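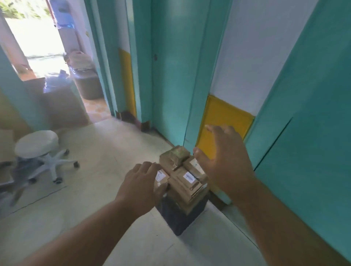 Figure 3. Parcels stacked in the hallway

Section 61: Moving parcels to the shelves

1. Clear the route to the storage room before lifting. Stools must stand to one side.

2. Take parcels from the top of the stack, one at a time.
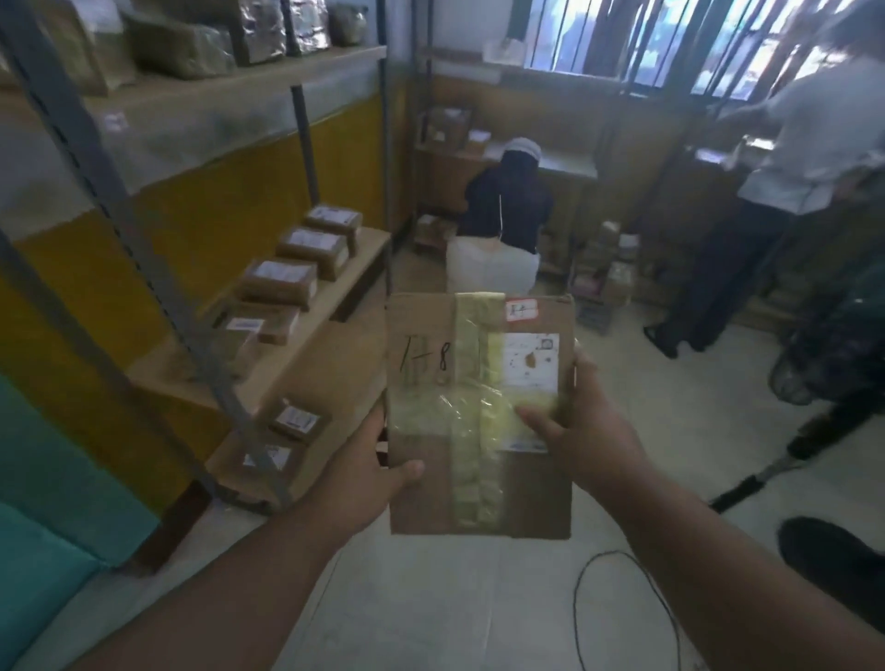

3. Read the shipping label and any handwritten mark, then place the parcel on its shelf – label up.

CAUTION: Do not cover a label with a second parcel.

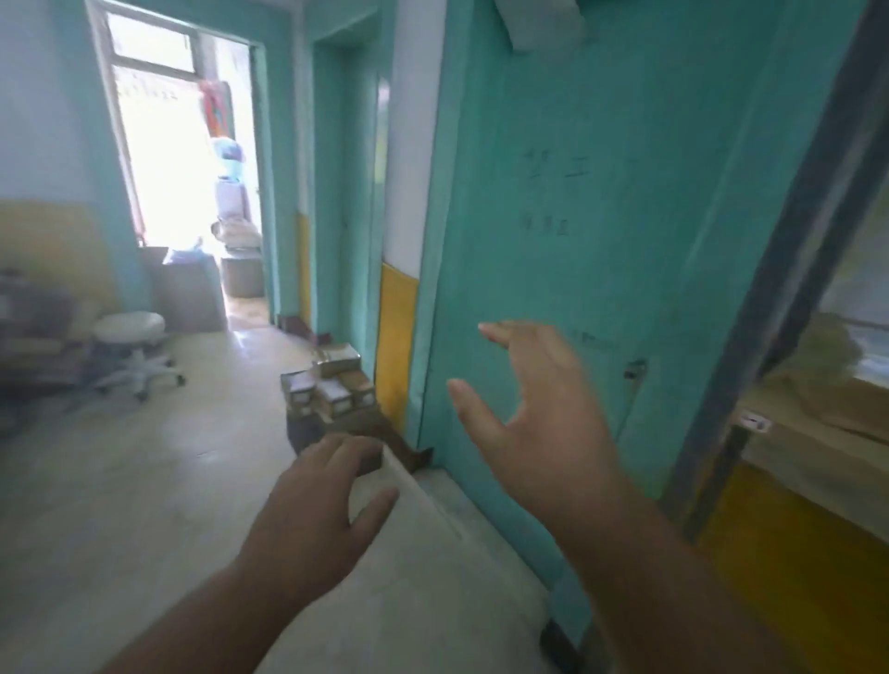 4. Return to the hallway for the next parcel. Report torn labels to Tatu Mwaipopo.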